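Forano Shelf: a list of funny books for children, with the jokes sorted

README, last touched September 2020

What you get

One table of 1661 picture books and short chapter books published in English, each one tagged by the kind of joke it leans on hardest. There is a second, smaller table of series, a tag guide, and a text file of complaints received, which has become the most popular thing in the download.

The list began as an argument over whether a book about a goose who runs a bank is satire or just a book about a goose. It was entered as "animal with job" and the argument has carried on without it.

Files

books.csv — one row per book: title, author, year, pages, main joke, second joke, read-aloud score
series.csv — 166 rows, one per series, with the number of volumes and the volume where it stops being funny (my opinion, see below)
tags.txt — what each joke tag means
complaints.txt — what it sounds like

Where the books came from

The first 900 rows came off the shelves of the Dandham lending library, which let me sit on a very small chair for most of a winter. The rest came from the Bennani catalog, a mail-order list that described every single title as "a riot." I have removed that field.

Of the 1661 books, 1629 were read cover to cover. The other 32 were tagged from reviews and are marked "unread" in the last column. Please don't build anything important on those.

Joke tags

Each book gets one main tag and, if it earned it, a second.

rude noise — the plot turns on a noise
wrong size — somebody is too big or too small for the furniture
name is the joke — character is called Mr. Damp and is damp
animal with job — see goose
adult is a fool — the largest group, and growing
it was a hat — mistaken objects, mostly headgear
list that gets longer — cumulative stories, murder to read aloud after the ninth page
sad but trying — a joke on every page and a dead hamster at the end

"Name is the joke" used to include alphabet books. It no longer does. If you have the April version, those rows now carry "list that gets longer," and your totals will be off.

Read-aloud score

A number from 1 to 5. A 5 can be read by a tired adult in a flat voice and still get a laugh. A 1 needs accents. There are no half points, though I was asked for them in writing.

Scores were given by one reader, me, with a cold for part of the time. Books with Scottish characters may have been marked down unfairly.

Known problems

Years are for the edition I had in my hands, so some very old books look brand new. Page counts include the page of ads at the back if it was numbered. Regional humor is badly covered: there is a good run of village comedy from the Nokden reprints and almost nothing from anywhere with a desert. Translated books are left out, apart from three that got in by not admitting it.

The "stops being funny" column in series.csv is blank for series with fewer than four volumes. It is also blank for one long series about a baker, where I couldn't tell.

Apostrophes in titles are a mess. Some are straight, some are curly, and in one case there are two of them side by side. Search without them if you can.

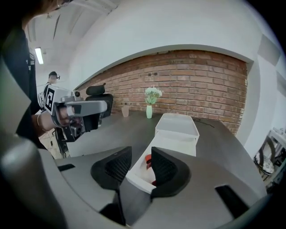

Can I use the list to choose books for a classroom?
Plenty of teachers have, and it works best if you filter by read-aloud score first and then check the second joke tag, where most of the rude noises are hiding.

Using and sharing

Copy it, cut it up, put it on a wall. If you change the tags, please rename the file, so that the letters about your decisions go to you. Blurbs and cover art are not part of the list and can't be had from me.

Sending corrections

Give the row number, the title and what is wrong with it. "This book is not funny" is not a correction, but it will be added to complaints.txt in full, with your spelling.

Still to do

Fix the apostrophes. Read the 32. Decide on the goose.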